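Hand-held gripper inspection checklist, return to service after jaw fault
Site: Fancombe house, upstairs bedroom
Unit: Greenberg hand tool, second of two
Inspected by: Tatsuya Katayama
Reviewed by: Keyvan Bakhtiari
Month: December

3 comments · 5 shares

Reason for inspection. During cloth pickup on the bed the jaws closed on a garment and did not reopen on trigger release. Anil Chacko was operating. He pulled the garment free by hand, with the trigger still live, and the jaws then opened without warning and caught the side of his thumb. Bruise only, no broken skin. Logged as a pinch injury. Cycle counter at the time of the fault read 1,983.

Section A. Before handling

A1. Battery disconnected before fingers go near the jaws. PASS
Comment: This step was skipped on the day of the fault. The old sheet had it under cleaning, where no operator would look for it mid-task. Moved to the top.

A2. Trigger lockout fitted and holds against a firm pull. PASS

A3. Cable strain relief seated, no exposed conductor. PASS
Comment: Sleeve slightly short. Acceptable.

Section B. Linkage and pins

B1. All linkage pins present, caps seated flush. PASS after rework
Comment: One inner arm pin had backed out far enough to rub the neighboring arm. Pin replaced, not pushed back in. Old pin bagged and sent to Sakden with the fault report.

B2. Arms move through full travel by hand with no catch. PASS after rework
Comment: Before rework there was a catch near the closed position. Lint was packed behind the inner arm joint on the same side as the loose pin. Either one could hold the jaws shut. We did not separate the two causes and the report should not claim that we did.

B3. No cracks at the corners of the outer arm cutouts. PASS
Comment: Checked with a hand lens.

B4. Finger pads secure, faces clean. PASS

Section C. Function test on cloth

C1. Grip and release on flat cotton, 200 cycles, no failure to open. PASS

C2. Grip and release on dark knit fabric, same bed and bedspread as the fault. PASS
Comment: Knit is the worst case for lint. Run by Decha Srisuk, with Katayama on the disconnect.

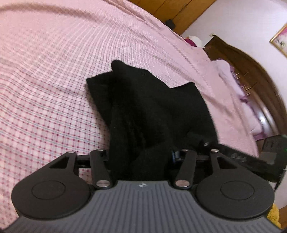

Item C2. Black fabric held in the jaws over the checked bedspread.

C3. Jaws open within 2 seconds of trigger release. PASS
Comment: Timed on the last cycle of each batch. No slow release seen.

C4. Jaws stay open after release until the trigger is pulled again. PASS

C5. Power removed while gripping: jaws can be opened by hand. CONDITIONAL
Comment: They can, but it takes up to 5 seconds of steady pressure on the outer arms. Too slow if a finger is trapped. Fliltthorpe has been asked for a lighter return spring. Until it arrives the unit is not to be used by one person working alone.

Section D. Work area

D1. Second person within reach of the disconnect. PASS

D2. Operator's free hand kept off the garment while the jaws are closed. PASS
Comment: Srisuk had to be reminded once. Smoothing the bedspread with the free hand is a habit and all of us do it. Stop, release, then smooth.

D3. No loose sleeves, cords or rings. PASS

Result: returned to service with restriction (see C5). Lint check at the arm joints to be repeated at the start of every session and initialed.

Comments (3)

Prakash Arumugam
B1 needs a limit. "Flush" will be read differently by each person who fills this in. Can we put a feeler gauge size on the sheet?

Tatsuya Katayama
Agreed. I will take the figure from the Sakden drawing when they send it. For now, any visible gap under a cap is a fail.

Anil Chacko
Please correct the incident note. I had released the trigger when I reached in. It was the battery that was still connected. The note reads as if I was holding the trigger down.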